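From: Milagros Tejada
To: urnow-users
Date: 10/05/2022
Subject: Re: [urnow-users] pick planner grabs wrong tube after rack refit

Zakhar Mykhailiuk wrote:
> Hi all,
>
> Since moving to the new Urnow build our pick planner keeps choosing
> a slot with no tube in it. Detector says cap, planner trusts it,
> arm goes down, fingers close on air. Not every time. Seems worse
> when there are only a couple of tubes left in the rack. We run the
> stock cap detector with Mureo doing the tracking between views, and
> I haven't touched the defaults apart from hover height. Has anyone
> seen this? Is it the detector or the tracker? I can send logs but
> they are big.
>
> Zakhar

Hi Zakhar,

Yep, seen it. Quick answer as I've got to be out the door soon. It's the tracker, or more exactly how long the tracker hangs on to things.

Mureo keeps a slot marked full until it gets enough looks at it with no cap. Default is 18 misses in a row. Fine if the arm is parked and the camera is running flat out. Not fine if you only grab one view per hover, then you are carrying old caps for ages and the planner is picking from what the rack used to look like. Fewer tubes = more stale slots = more bad picks, which sounds like what you've got.

Pulled two wrist views from our bench at Destholm, same hover, fingers just about closed. Three blue caps in the first, one in the second.

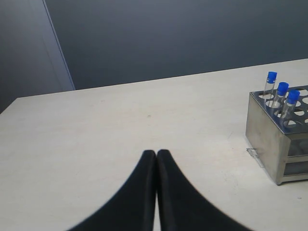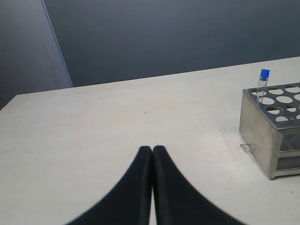

Ran both through the stock detector with no tracking at all and the counts came back right, so I'd leave the detector alone for now. With tracking on and the defaults it held onto the extra slots until I wiped the state by hand.

What I changed, in the tracker config:

miss_limit: 6
decay: per_view (was per_second)
reset_on_rack_move: true
finger_mask: on

The decay one matters most. per_second does odd things if your planner stalls, the whole lot can drop out while it's thinking and then you get the opposite problem, full slots marked empty. Ask me how long I spent on that.

finger_mask is worth having regardless. The fingers take up a big dark chunk of the bottom of the view and without the mask the plane fit for the table gets pulled towards them. You need to redo the mask if you swap fingertips, the one that ships with Urnow is for the short tips and won't line up. There's a script in tools/ for it, make_mask or mask_make, can't remember. Run it with the gripper closed and then again open and it takes the union.

Also check your rack is fully in view at hover. Ours runs off the right hand side and I had to tell the slot model that the far columns are unknown. If you leave them as empty the tracker will happily count misses against slots it can't even see, and the planner then skips them for the rest of the run. The flag is out_of_view: unknown. Should be the default imo, I opened an issue back in July and it's still sitting there.

Clear tubes, by the way, don't bother trying to segment the glass or plastic. I had a go with the Moroz edge model and it mostly found the rack holes through the tube. Cap only, then drop a fixed offset along the tube axis. If one's leaning a bit the offset will be off a bit too, the compliant approach soaks that up at slow speed. Not at full speed.

Numbers since somebody will ask. 893 picks on the old defaults, 165 of those went to a slot the planner shouldn't of picked. Nearly all of them in the back half of a run. I haven't got a proper count on the new settings yet, will post when I do, so don't take my word for it that it's fixed for good.

Logs: don't send the lot. Just the tracker state dump from one bad pick, plus the view right before it. If the dump shows the slot with age higher than your miss limit then it's somthing else and we should talk to whoever looks after the planner side.

One other thing, you said you changed hover height. Did you rerun the scale cal after? The cap size gate is in pixels, not mm, so if you went up a fair bit it could be tossing real caps as too small. Different bug but it would muddy things.

Back online tonight.

Milagros

_______________________________________________
urnow-users mailing list
To unsubscribe, send a blank message with "unsubscribe" in the subject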